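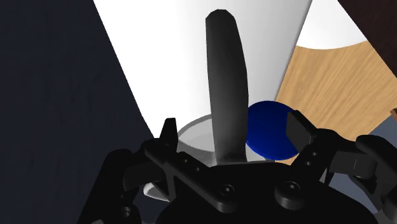 Drademley wrote back overnight to say that the sail-handling times in our draft were too kind to the ship, and would we please stop calling a forty-minute hoist "brisk." Fair enough. I changed it to "unhurried," and the brochure people can fight over the rest.

**April, Firnar deck model, morning**

Restarted the boarding run with all 1265 passengers, the full summer load. Gangway 2 clogged again at the same spot as last time, right where the welcome drinks are handed out. Moved the drinks table to the far side of the lobby. The clog moved with it, which I suppose is a result.

- Tender trips to the Gonddale landing: 13 with the old timetable, still 13 with the new one. The new one does look nicer.
- Cabin luggage: 3736 bags in the input file. That is nearly three per head for a one-week cruise. Checked the file twice. Leaving it alone, I have met cruise passengers.
- Dinner seating: first sitting overlaps the second by six minutes. The model handles this by having people stand politely by the dessert cart. Do not trust.

**After lunch**

Tried the Valderrama itinerary with the early sailing. Saves us a harbor slot and costs us the sunset, and the sunset is on the cover of the booking guide. Put the late sailing back.

Wind input was still set to knots in one sheet and meters per second in the other. Explains why the mizzen has been having such an exciting week. All runs before today with sails up need redoing - the engine-only ones are fine.

Whoever is in next: please don't touch the lobby file, I have it half edited. The copy ending in "final" is older than the one ending in "old."

**To do**

- rerun sails, both headings
- ask Drademley what they would call forty minutes
- split the buffet line port and starboard, see if anyone crosses over for the shrimp
- find out if the Gonddale landing has a second ladder or if that was only on the drawing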